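Le quatrième trio, ou l'art de jouer neuf minutes

À Viltberg, les joueurs de quatrième trio arrivent à la patinoire avant les autres. Personne ne le leur demande. Ils jouent moins, ils s'entraînent donc davantage, et à force l'horaire s'est installé. À huit heures, ils sont déjà sur la glace avec un entraîneur adjoint et un seau de rondelles, pendant que les vedettes de l'équipe finissent leur café.

Le hockey professionnel parle beaucoup de ses marqueurs. Il parle de ses gardiens quand ils gagnent et encore plus quand ils perdent. Du quatrième trio, on dit qu'il apporte de l'énergie, puis on passe à autre chose. Or c'est là que se joue une bonne partie du métier de directeur général : trois ou quatre postes mal payés, sans cesse remis en jeu, occupés par des hommes qui ont souvent été les meilleurs de leur équipe jusqu'à vingt ans.

Nous avons passé une partie du camp d'entraînement auprès de deux clubs, Viltberg et Sester, qui n'ont ni les mêmes moyens ni la même idée de la chose. Les joueurs et les entraîneurs ont accepté de parler à condition de ne pas être nommés. En septembre, les contrats ne sont pas tous signés, et un mot de travers peut coûter un vestiaire.

Une question de budget

Sester a longtemps rempli son quatrième trio avec des vétérans. Le raisonnement était simple : un joueur de trente-trois ans qui a déjà tout vu ne se plaint pas de jouer neuf minutes, gagne ses mises en jeu et parle aux jeunes dans l'autobus. Il coûte un peu plus cher qu'un débutant, mais il ne fait pas d'erreur de placement dans la dernière minute.

La saison dernière a mis fin au système. Trois des quatre vétérans se sont blessés avant Noël et le club a dû rappeler des attaquants de son équipe réserve, installée à Gakonis, à deux heures de route. Ceux-ci devaient passer deux semaines en haut. L'un d'eux y est resté jusqu'au printemps, a disputé 60 matchs au total entre les deux équipes et a terminé la saison sur l'unité de désavantage numérique.

« On s'est rendu compte qu'on payait pour une sécurité qu'on n'avait pas », résume un dirigeant du club. Cet été, Sester n'a prolongé qu'un seul de ses anciens. Les autres places sont ouvertes, avec sept candidats pour les occuper.

Viltberg a fait le chemin inverse. Le club sortait de deux saisons avec la troupe la plus jeune de son championnat et, de l'avis de tous, la plus naïve. Il menait souvent après deux périodes et perdait ensuite. L'entraîneur a réclamé des joueurs de rôle expérimentés, il en a obtenu deux, un centre gaucher fort aux mises en jeu et un ailier qui bloque des tirs depuis douze ans.

Ce que font ces neuf minutes

Le temps de jeu d'un quatrième trio trompe. Neuf minutes dans un match de soixante, cela paraît peu. Mais ces présences ne sont pas réparties au hasard. Un bon entraîneur les place après un avantage numérique, quand ses premiers attaquants sont essoufflés, ou juste après un but encaissé, quand il veut deux présences sans histoire. Le trio doit alors sortir la rondelle de sa zone, la pousser au fond de l'autre et revenir au banc. S'il gagne une mise en jeu en zone offensive pour le trio suivant, il a fait son travail.

Le centre de Viltberg tient ses propres statistiques. Il note dans un carnet le côté de la mise en jeu, l'adversaire, la position des mains sur le bâton et le résultat. Il connaît les habitudes des juges de lignes, ceux qui laissent tomber la rondelle vite et ceux qui font attendre. Il a pris plus de 80 mises en jeu au cours des matchs préparatoires, presque toutes en zone défensive, et peut encore raconter celles qu'il a perdues.

Son ailier, lui, ne note rien. Il regarde les défenseurs adverses s'échauffer et repère ceux qui armant haut donnent le temps de se coucher devant le tir. Il a perdu deux dents et s'est fracturé la même cheville deux fois. Il porte des protège-patins en plastique que certains coéquipiers plus jeunes refusent, au motif qu'ils alourdissent le pied. Il n'essaie pas de les convaincre.

Les deux hommes ne s'étaient jamais parlé avant le mois de juillet. Au camp, l'entraîneur les a installés côte à côte au vestiaire et leur a donné comme ailier droit un garçon de dix-neuf ans, choisi tard au repêchage, dont la principale qualité est de patiner plus vite que tout le monde. Les premiers jours ont été laborieux. Le jeune partait trop tôt, se retrouvait seul en zone adverse et revenait en glissant, bâton en l'air. Au bout d'une semaine, le centre lui a proposé un repère : ne pas franchir la ligne rouge avant d'avoir vu la palette de l'ailier gauche toucher la bande. Depuis, il attend. 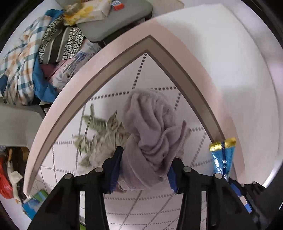
La vie d'un joueur de rôle se passe pour beaucoup hors de la patinoire, dans des logements provisoires dont il ne sait pas s'il doit défaire les valises. L'ailier de Viltberg a changé d'adresse sept fois en douze saisons. Il loue meublé, au mois, et garde dans le coffre de sa voiture ce que les propriétaires oublient toujours de fournir : une bonne poêle, des ampoules, une rallonge. Les jours sans match, il s'occupe de la maison, et une serviette mauve toute chiffonnée au-dessus d'une planche à repasser fait autant partie de la saison que les voyages de nuit. Sa femme et ses deux enfants sont restés dans la ville de son avant-dernier club, où l'aînée vient d'entrer au collège. Il fait la route les dimanches de repos, quand il y en a.

Le plus difficile, dit-il, est l'attente. Un joueur de premier trio sait en octobre où il sera en mars. Lui apprend parfois le matin même s'il est en uniforme. Il a mis du temps à s'y habituer et ne prétend pas y être tout à fait parvenu. Les jours où il est laissé de côté, il fait quarante minutes de vélo pendant la première période et monte voir la deuxième depuis la galerie.

Le marché des petits contrats

Sur le papier, un joueur de quatrième trio est facile à remplacer. Les agents connaissent le refrain et ont appris à s'en servir. Plusieurs conseillent désormais à leurs clients de signer tôt, pour moins d'argent, dans un club où l'entraîneur vient d'être prolongé. Un entraîneur en place garde ses habitudes, et un joueur de rôle est d'abord une habitude d'entraîneur.

Navaratnam, une petite agence qui représente 24 joueurs dans trois championnats, s'est fait une spécialité de ces dossiers. Elle n'a aucune vedette parmi ses clients. Elle vend de la fiabilité : des blocages de tirs, un pourcentage de mises en jeu, des minutes en désavantage numérique, le tout présenté dans un document de quatre pages que les directeurs généraux reçoivent au printemps. Les buts n'y apparaissent qu'à la dernière page.

Les clubs, de leur côté, ont pris goût aux essais. On invite un vétéran au camp sans contrat, on le regarde deux semaines, on décide. Pour le club, le risque est presque nul. Pour le joueur, c'est un mois de préparation à ses frais, avec la possibilité de rentrer chez lui fin septembre quand toutes les autres équipes sont complètes. À Sester, ils étaient deux dans ce cas. Le premier est parti après le troisième match préparatoire. Le second s'entraîne encore avec le groupe et dort à l'hôtel, dans la chambre qu'on lui a réservée à la semaine.

Le débat sur la jeunesse reste entier. Une partie des entraîneurs rencontrés estime qu'un espoir n'a rien à apprendre en jouant neuf minutes et qu'il vaut mieux l'envoyer en équipe réserve, où il en jouera vingt. À Gakonis, on défend évidemment cette position. L'entraîneur de la réserve rappelle qu'un de ses attaquants a marqué 40 points la saison passée après être redescendu déprimé d'un séjour de trois semaines sur le banc de l'équipe première. D'autres répondent que la vitesse du haut niveau ne s'apprend qu'au haut niveau, même par petites doses.

Le garçon de dix-neuf ans de Viltberg n'a pas d'avis. Il veut rester. Il sait que les dernières coupes tombent à la fin de la semaine et que trois attaquants sont en concurrence pour deux places. Son appartement n'est pas encore choisi. Il loge chez une famille d'accueil du club, au fond d'un lotissement proche de la patinoire, avec un chien qui l'attend derrière la porte.

Dernier match avant la liste

Viltberg recevait Sester pour la dernière rencontre de préparation. Les deux entraîneurs avaient laissé leurs meilleurs éléments en tribune, si bien que les quatrièmes trios ont joué comme des troisièmes, parfois davantage. Le match a été haché, sans beaucoup d'occasions, avec des gradins à moitié pleins et une sono réglée trop fort.

À sept minutes de la fin, à un but partout, le centre de Viltberg a remporté une mise en jeu à la gauche de son gardien. La rondelle est passée derrière le filet, puis à l'ailier gauche le long de la bande. Le jeune a attendu, a franchi la ligne rouge avec un pas d'avance sur son défenseur et a tiré sur le poteau. Le retour est sorti en touche dans le filet de protection. Trente secondes plus tard, les trois hommes étaient assis et le premier centre de Sester, l'un des rares titulaires en uniforme, portait la rondelle dans l'autre sens.

Le match s'est terminé aux tirs au but, auxquels aucun d'eux n'a participé. Dans le couloir, l'entraîneur de Viltberg n'a parlé ni du poteau ni du résultat. Il a demandé à son adjoint combien de sorties de zone le quatrième trio avait réussies, a regardé la feuille et l'a pliée dans sa poche. La liste définitive devait être affichée le lendemain matin, avant l'entraînement de huit heures.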